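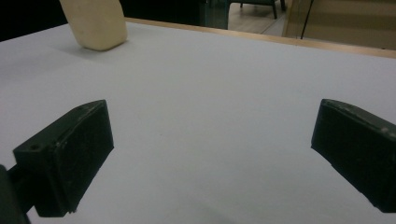

*Figure 1. Gripper fingers apart over the white table, cream block standing further back.*

## Writing Bench Rules for a Hand-Held Gripper

Project report, Halliday lab course, spring term

When our group signed up for this project we pictured ourselves spending the term on clever grasping, and we did get to some of that. Most of our hours, though, went into a short document of working rules for the people who hold the gripper and record with it, and by April we had grown fond of it. This report explains where the rules came from, what they say now, and which of them we would still argue over if you gave us the chance (we have, at length, over many sandwiches).

### Where we started

The course gave us the Clitier bench guide, two pages written for a fixed arm. It is a good guide and we kept a lot of it, but plenty of it talks about fences, stop buttons and keeping people out of the reach of the arm. With a hand-held tool the person is the arm, so those parts gave us very little to hold on to. Meanwhile the things that were going wrong on our table weren't mentioned anywhere. Two of us could record the same task on the same afternoon and come back with clips that looked as if they came from different projects.

Our first set, which we called Nalden after the hallway where we wrote it, had 312 clips in it. We went through every one by hand and set aside 17 that we couldn't use at all. Most of those had the same fault, which was that the person had already begun closing the fingers before the recording started. A few had a sleeve over the view. One was a very nice clip of somebody's shoelaces.

### The rules as they stand

We ended up with six. We had more at one point, but people skimmed them, and we would like each one to be read.

1. **Start open.** Every recording begins with the fingers fully apart and nothing between them. Hold still for a slow breath, then move.
2. **Clear the near side of the table.** The object goes far enough from the fingers that the approach is part of the clip. Tools, cups and phones live on the shelf.
3. **Look at both pads before each session.** Check the faces, the edges and the screws. Scuffs and pale worn corners are fine. A chip goes in the wear log with a note of which finger and where on it.
4. **Keep your free hand out of the gap.** This holds while the fingers are moving and while they aren't. If an object falls over, put the tool down first and then stand it up again.
5. **Let failed tries stay in.** If you drop the block, finish the motion, stop the recording and mark it as a drop. Please don't delete it.
6. **Ask before you record near other people.** The view reaches past the table to the floor and the furniture, and anyone walking by may be in it.

Figure 1 is a view we like for rules 1 and 2, with a wide gap between the fingers and bare table in between. It is also handy for rule 3, as you can see the worn edges and a slightly chipped lower edge on the left finger. We argued for a good while over whether a chip like that should mean a new finger straight away. In the end we settled on logging it and swapping the part only if the flat of the pad is damaged, and we know that other groups may want to be stricter.

### Trying them out

For the second set, Karnetti, we printed the rules on one sheet and taped it up at eye level. We recorded 941 clips over the following weeks. We didn't run a proper comparison between the two sets, and I want to be clear about that, as we also got a lot more practice in the meantime and the objects had changed a little too. What I can say is that sorting was a much happier job, and that the arguments moved from "what is this clip even of" to "was that a drop or a bad grasp," which felt like a better class of argument to be having.

Rule 5 was the hardest to get people to follow. It feels rude to leave your own clumsy moments in the record! We found it helped to have the drop label as the first choice in the menu, where it looks perfectly normal.

Rule 6 needs more work. We wrote it for people who happen to pass through, and it says nothing on how long the clips are kept or who can look at them. The lab has a general policy on storage, and we point to it at the foot of the sheet, but a pointer is easy to miss.

### Things left for the next group

- A simple gauge for pad wear, so that two people write the same thing in the log.
- A line on soft objects. Our block rule assumes the thing will stand where you put it.
- Wording for rule 2 that gives a distance. "Far enough" was the best we could agree on.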